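Bag Making Basics, Handout 3: Linings, Pockets and Zippers

Hi again! Last time we cut our outer panels, and I promised we'd get to the insides, so that's all we're doing today. Bring your Hamenau tote pieces, a zipper foot and more clips than you think you need.

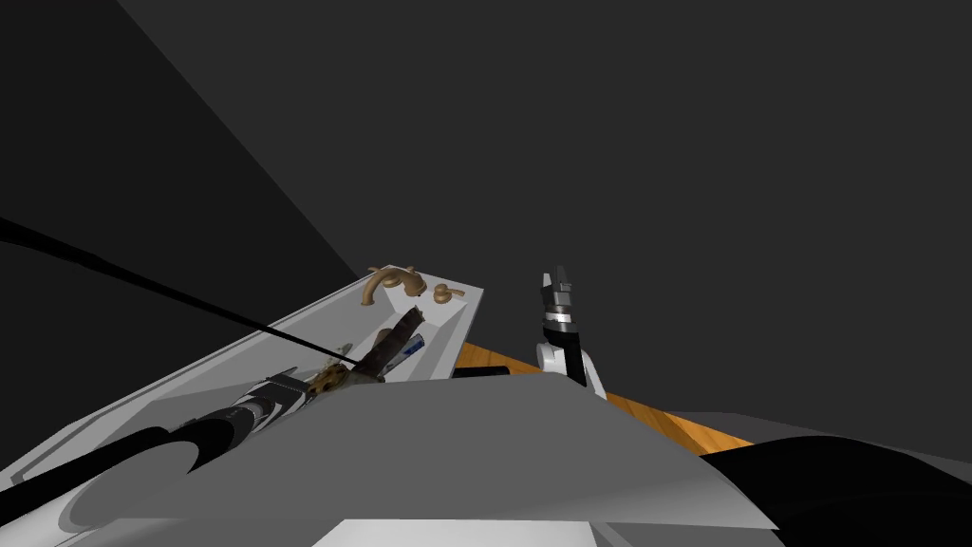
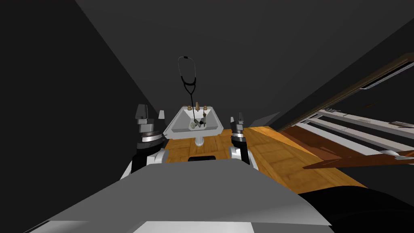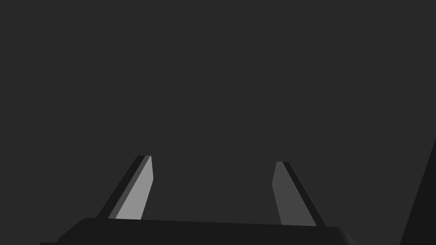 Three computer-rendered views with dark gray backgrounds.

Okay, linings. I like a plain quilting cotton in a light color (you'll find your keys faster, trust me). Cut it the same size as the outer, then take a tiny bit more in the side seams when you sew, so it doesn't bag out at the bottom.

Slip pocket first. Fold the pocket piece right sides together, leave a gap for turning, and topstitch the upper edge before you pin it on. I always forget that last bit and have to unpick!

Then the zippered pocket. Draw your box on the back of the pocket piece, 6 inches long, stitch around it with a short stitch, and cut down the middle and into the corners. Go right up to the stitching but not through it. Press, press, press. If you're using the Furnis faux leather, skip the iron and finger-press with a cloth.

On thread: I bought a 1,000 yard cone of the Priter polyester in October and I'm still on it.

For next class: finish both pockets, leave the lining bottom open, and pick out your magnetic snaps.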